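Gallery: hand tracking and the packing cells at Orneck

Orneck repacks spare parts for the heating trade. Goods come in on pallets from the makers, are sorted into small kits of seals, valves and clips, and go out again in cartons. Until last August every kit was made up by hand. Two cells now do part of that work with robot arms, and 4 more are planned for the long hall.

The page was put together for staff at the Billard and Rodrigues sites, who will receive the same equipment later. It covers the way hand movements are recorded, how the cells are taught from those recordings, and what has changed on the shift plan. Questions sent in by the other sites are answered in the places where they fit.

1. Recording

The arms are not programmed point by point. A packer carries out the task with a tracking marker strapped to each hand, and the position of both hands is logged from start to finish. Each marker is a cube with a printed square pattern on its faces. A cube is used because at least one face normally remains in view when the wrist turns. A flat tag is lost as soon as the hand rolls over.

Straps are set over the back of the hand and must not slide. A cube that has shifted by a few millimetres during a session spoils every recording made after the shift. The strap check is therefore repeated after each break and is written on the session sheet. 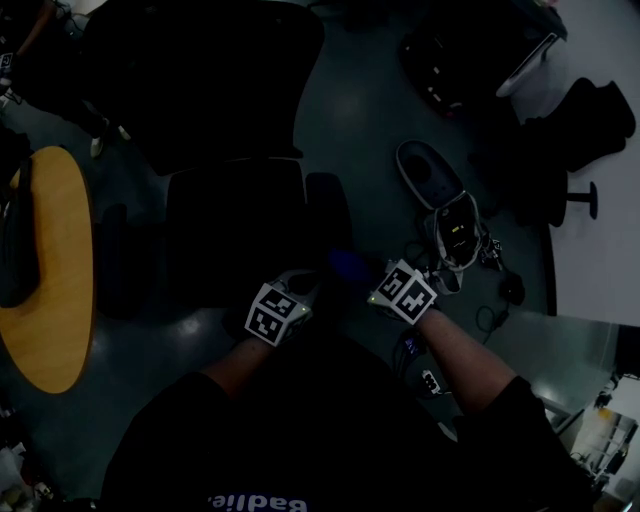
Who decides which tasks are given to the cells?

The shift leads decide together with process engineering, and the packers on the line see the list before it is fixed. A task goes on the list if it is repeated many times in a shift, if the parts are rigid, and if a dropped part can be picked up again without stopping the line. Kits with soft seals have stayed with people, as have all returns.

The bare forearms are in keeping with our own working rule. Loose cuffs can cover the edge of a pattern, and the position is then lost for as long as the cloth is in the way. Sleeves are pushed up or short, and watches come off. Small parts are held near the fingertips where the task allows it.

Cabling is still the weak point of the method. Power strips and leads take up floor space near the chairs, and a lead under a castor has ended more than one session early. Bukard, who supply the cell frames, have quoted for a fixed overhead feed. It has not been ordered.

2. From recording to cell

One task needs 44 good recordings before the first trial on an arm. Good means complete, with both hands tracked throughout and the part placed within tolerance. Failed attempts are kept in a separate folder. They are useful for setting the limits at which the cell should stop and call for help.

The first trial is run at low speed with dummy parts. A packer who made the recordings stands at the cell and may halt it at any time. Most corrections at this point concern the approach to the tray. People slide a part along the tray wall without thinking about it, and the arm has to be told how hard it may press.

A note on speed: the cells are slower per kit than a practised packer. They make up the difference over a full shift by running through breaks. Output figures for the first months should be read with that in mind.

3. Changes on the shift plan

Each pair of cells is looked after by one operator, who fills the trays, clears stoppages and checks samples. The post is graded one step above packer. Training takes 4 weeks and is done on paid time.

The work at the cells is less tiring for the wrists and more tiring in other ways. Operators report long quiet periods followed by several stoppages close together. After complaints in the spring, operators now change over with manual packing at mid-shift. Two people asked to go back to packing full time and did so at their old grade.

Recording sessions are voluntary and count as normal hours. Recordings are stored under a task number without the packer's name, and they may not be used to compare one person's pace with another's. The rule is in the works agreement, section 2, and the other sites should have it signed before the first markers are handed out.

Requests for the session sheet, the strap drawing or the list of tasks go to Subbarao Iyer, process engineering, Orneck. The sheet for soft parts is still being revised and will be sent out separately.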